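Arms on the jewelry packing bench, what happens to the people?

Posted in: Work and Workplace
20 October 2021

I work in returns and repacking for a mail order business in Liltport. We handle jewelry, boxes, watches, small gifts. There are 60 of us on the floor, and 6 on my bench. In July the company put in a workcell with two arms to try out on the jewelry box work. That means opening the box, checking that the chain is on its hooks, closing the lid and passing it on.

Since then two of my bench have been moved to "cell support." They reset it, put the next items in, and write down what went wrong. Same pay. The rest of us were told our jobs are safe but "will change," and I can't get anyone to say how. We have no union. I have been there nine years and I am good at chains and clasps. Should I ask to go over to the cell, or stay where I am and wait?

Galtness 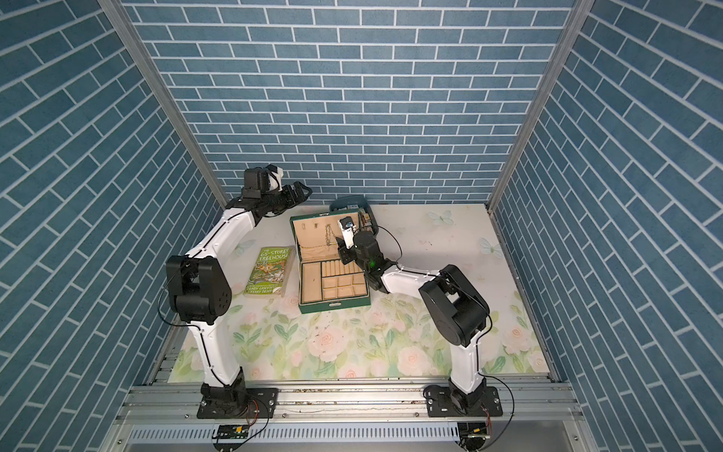 The other thing is the rate. The bench target used to be set by what we did by hand the month before. Now the supervisor has a sheet with the cell's figures next to ours, and people are skipping breaks over it, even though the easy boxes go to the cell and the tangled ones come to us. Is that something I can object to, and who do I object to?

Boonmee Chareonsuk

I was a line lead at a packing plant when we went through this, so I will tell you what I would do.

Ask for the cell support job, but ask for it in writing with a job title and a pay grade. At our place the people who moved over early did the same work as a junior technician and stayed on packer's pay for two years. It was hard to fix afterward. If they want you to clear faults and keep the log, that is a different job from packing and the grade should say so.

Get the training on paper too. You want to know where the stops are, who is allowed to reach in, and who you call when it faults. If the answer is "just ask the guy on days," push for better.

On the rate, keep your own notes for a few weeks. Put down how many boxes you did and how many of them came over as rejects or tangles. Then take it to your supervisor and ask for the two kinds of work to be counted separately. I did this with my manager and it took three meetings, but the sheet was changed. If breaks are being missed, report that to HR by email and keep a copy. Check the break rules for your state, they are not the same everywhere.

Arklow

They always say jobs are safe. My grandfather's mill opened in 1926 and they said it there every time a new machine came in. Start looking now.

Chia-jung Ko

I don't agree with Arklow that you need to leave, but it doesn't hurt to update your resume.

I moved from a bench to a cell at my work last year. The good part is my wrists are better. The bad part is that it is lonelier. On the bench we talked all day, and now I mostly stand and watch, then hurry when it stops. Some people hate that and went back. Ask if you can try it for a month before you decide.

Also ask who will do the fine chains when the experienced people have all moved over. We lost two people who could fix a knot quickly and the reject shelf got up to 654 pieces before anyone in the office noticed. They brought one of them back to the bench at a higher rate. So being good at clasps is worth something, and I would say that to them when you ask about pay.

Galtness

Thank you Boonmee and Chia-jung. I have asked for the one month trial and for the job title in writing. HR says I will hear back after inventory. I started the notes on the tangles this morning.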